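Oficina de papel e retalhos: galeria de janeiro

Durante o mês de janeiro, a sala dos fundos da Papelaria Ostel recebeu as aulas de colagem para iniciantes. A turma teve 14 inscritos, quase todos moradores do bairro, e trabalhou com material barato: folhas pautadas, papel de embrulho, algodão, lã, feltro e sobras de aviamento. As aulas foram dadas por Daiane Pacheco, com apoio de Stepan Tkachenko na parte de encadernação.

Esta página reúne o registro do trabalho de bancada e as legendas dos painéis que ficaram na parede da loja até o fim do mês. Os textos foram escritos pela Daiane e revisados por mim. Quem quiser corrigir um nome ou um crédito pode deixar recado no balcão.

Sobre o material: compramos um pacote de 1.000 folhas pautadas no começo do curso e usamos 965. As 35 restantes estão no armário, na prateleira de baixo, e ficam para a próxima turma. A cola foi a branca comum, em bisnaga. A cola quente só entrou na última aula, e sempre na mesa perto da tomada.

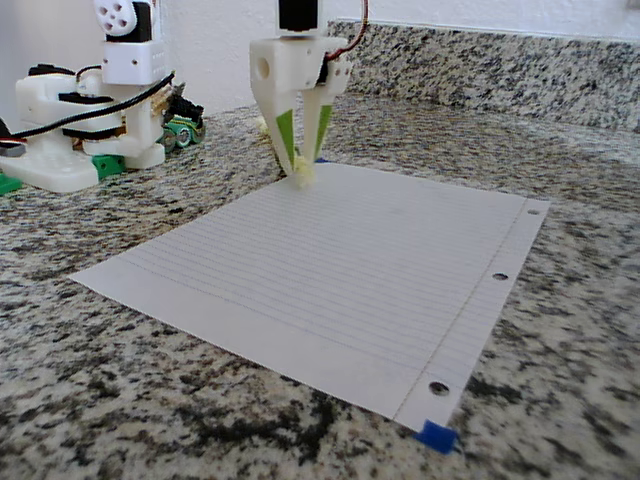 Folha pautada é o papel mais usado em todo o curso. As linhas ajudam a alinhar a composição antes de colar e desaparecem quando a superfície fica coberta. A furação lateral pode ficar ou sair, conforme o projeto. Na bancada de pedra, a folha escorrega com facilidade, e o jeito é firmar um canto, como no canto inferior direito desta, que tem uma pecinha azul em cima. O papel está em diagonal, posição que muita gente da turma acabou preferindo para trabalhar com a mão direita. Dos três furos, a Daiane costuma aproveitar o do meio para passar o fio quando a folha vai pendurada. O material felpudo amarelo-claro, na beirada de cima, é do tipo que pede pouca cola: uma gota no papel, nunca no próprio tufo, e dez minutos sem mexer.

Painel 1. Campo de algodão
Trabalho de Valdir Lopes. Fundo de papel de embrulho com bolinhas de algodão tingidas em chá. O Valdir refez a faixa de baixo duas vezes, porque o chá da primeira leva ficou escuro demais. Medida final: 25 cm de altura. Não está à venda.

Painel 2. Calendário sem números
Trabalho coletivo da segunda aula. Cada aluno recebeu um quadrado de folha pautada e colou nele um único material. Os quadrados foram montados em quatro fileiras sobre papelão. Um deles descolou na primeira noite e foi fixado de novo com fita dupla face. Quem olhar de perto nota a diferença de altura.

Painel 3. Pintinhos
Trabalho de Welington Rocha, feito com a filha. Pompons de lã, bico de feltro laranja e patas riscadas a lápis de cor. A lã é sobra de um cachecol. Os pompons foram feitos no garfo, método que a Daiane ensinou na terceira aula e que serve para peças pequenas. Para peças maiores usamos dois discos de papelão.

Painel 4. Carta pautada
Trabalho de Adalberto Guerra. É uma carta escrita à mão, com retalhos de lã no lugar de algumas palavras. O Adalberto pediu que o texto não fosse transcrito aqui. A folha foi colada só pela margem e se levanta um pouco quando a porta da loja abre.

Caderno de amostras
Stepan Tkachenko costurou as amostras da turma em um caderno com capa de tecido cinza. Cada página traz um material e o nome da cola usada, escrito a lápis. As páginas de espuma deixaram o caderno mais grosso do que o previsto, e a capa precisou de uma lombada nova. Ele pode ser consultado no balcão, mas não sai da loja.

Anotações para quem quiser repetir em casa
Lave e seque as mãos antes de mexer com lã clara. Marque a posição de cada peça com um ponto de lápis. Comece pelas peças do centro. Pompom comprado pronto costuma vir achatado do saquinho; basta rolar entre os dedos. Se a folha ondular, deixe secar e depois ponha debaixo de um livro pesado por uma noite, com papel-manteiga entre os dois. Isso só vale para trabalhos planos.

Os painéis já foram retirados da parede e estão guardados em envelopes com o nome de cada autor. A retirada é feita na loja, das 9h às 17h, com a Daiane ou comigo. O painel coletivo fica na Ostel.

A próxima turma vai trabalhar com papel dobrado e costura simples. A lista de material será afixada na vitrine, e quem fez o curso de janeiro pode trazer a tesoura e a régua que já tem.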